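Thu 6 August
By Leanne Nuttall

Ruth Rowbotham had agreed to the whole business over a slice of lemon cake, and by the time she'd finished the cake it seemed rude to back out. Her nephew's friend Gebremedhin Birhane needed an ordinary living room with ordinary things lying around in it, and Ruth had plenty of those. He wanted to see whether the Stistimer could do a chore. She had hoped for dishes, or possibly the ironing, which had been sitting there for so long that she'd started dressing around it.

"Cables first," said Gebremedhin, who was a very gentle young man and sorry to disappoint her. "You pick one up and you plug it in."

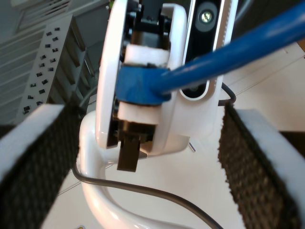
"Can it do the dishes yet?" Ruth asked.

"Some of them, slowly, if they're all plates and you stay in the room."

Well, she supposed that was fair. Her late husband had been much the same, and she'd kept him for 28 years. She put the kettle on and settled in the kitchen doorway, where she could watch and still reach the cookies, and wondered how anything could make such hard work of a cable. She had plugged in the telephone with a baby on one hip and a pan of milk about to boil over. But then, when she tried to say how she'd done it (which way up the little clip went, how hard to push, how you knew when to stop pushing) she couldn't find the words for any of it. 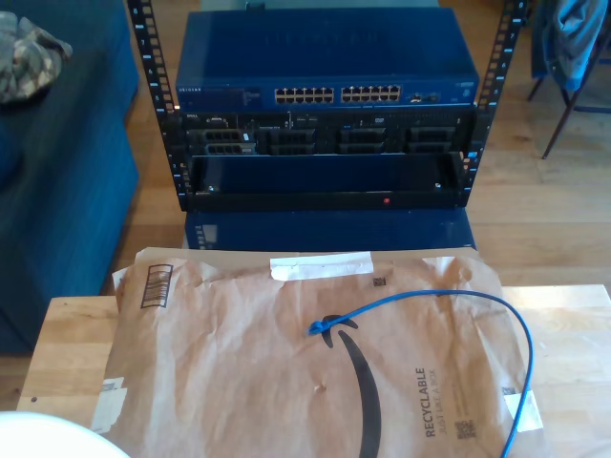
Her fingers just knew, she told Gebremedhin, and he nodded as if she had said something sad. He had come up with 18 ways of explaining it to the Stistimer so far, and he was fond of every one of them. The trouble was the cable, he said. A cup stays a cup when you lift it, but a cable has ideas of its own, and whatever you do to one end the other end hears about it.

"Like wool," said Ruth.

"Is wool difficult?"

"Oh, sweetheart," said Ruth, and went to get her knitting bag.

So for most of an hour the chore was forgotten, and she showed him how you let the yarn run over one finger and never grip it tight, and how you feel for the slack before you need it. He wrote it all down. Then he turned back to his laptop and asked the Stistimer, very politely, to try again.
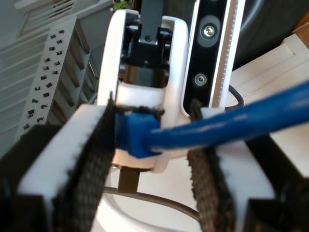

A blue cable and its connector, close up between the grippers.

Ruth found that she was holding her breath, and leaning a little to the left, the way she used to when Evie was learning to ride a bicycle.

"Take your time," she told it. "I've got another cake in the oven."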